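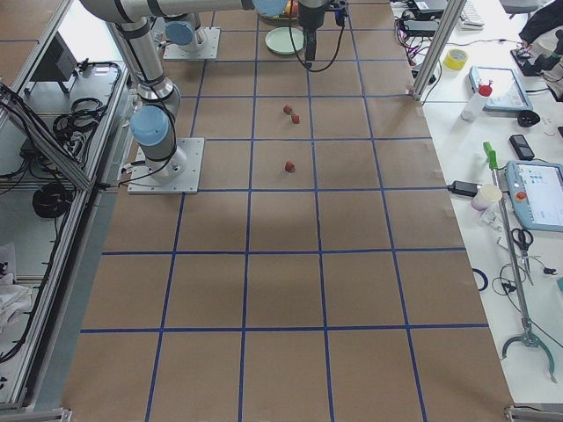
Drerkdale Ride Notes

README, February 2019

Hello, and thank you for taking a look. Drerkdale Ride Notes is a collection of short diary entries written by people who cycle around Drerkdale, mostly to work and back, sometimes to the shops, and now and then for no reason at all. It began as a shared page where a few of us grumbled about the Stalent crossing, and it grew from there because people kept adding things that were much nicer to read than the grumbling.

What you get

There are 300 entries in one text file, called rides.txt, with a blank line between each entry and the next. They come from 63 riders. Some riders sent a single note and went quietly on their way, and one sent a great many, nearly all of them on the subject of headwinds. A second file, places.txt, lists the local names that turn up in the entries, with a line or two for anyone who has never been here. Skustow, for instance, is the long hill on the east side of town, and when somebody writes "did a Skustow" they mean they got off and pushed. Ki is the little café by the canal bridge, and it comes up far more often than any cycle lane does.

How an entry is laid out

Each entry has 5 lines at the top and then the note itself. The lines are: entry number, rider number, month, weather, and type of bike. Weather is whatever the rider chose to write, so you will find "damp" and "dampish" and "like riding through soup" side by side. I thought about tidying these into a neat set of words and then couldn't bring myself to do it. If you need them sorted for your own work, please go ahead and sort them in your own copy.

The longest note runs well over a page and concerns a borrowed tandem. Most are much shorter, and we asked people to try to stop at 60 words, which a fair number of them took as a friendly suggestion.

What we changed

Names of riders were taken out and replaced with numbers. House numbers went too, along with license plates, which angry cyclists are very good at remembering. Spelling is left as it came in, apart from a few spots where the meaning was truly lost. Swearing has been left alone – please bear that in mind if you plan to read the file aloud to children.

Things to be careful about

These are the notes of people who like to write about their rides, and that makes them a rather odd bunch. Please don't use them to work out how many people cycle in Drerkdale or how safe the roads are. Winter is thin, June is very full, and there is almost nothing from the north end of town. Entries 41 and 42 describe the same puddle from two different riders, and both have been kept.

Using it

You are welcome to read, copy, quote and reprint the entries, so long as you say they came from Drerkdale Ride Notes and don't try to find out who wrote them. If you spot a private detail we missed, please tell us through the contact page and we will take it out of the next version.

Still to do

Fix the odd line breaks near the end of rides.txt. Add the missing bike types where riders can still be reached. Write a proper line for Stalent in places.txt, which at the moment just says "avoid."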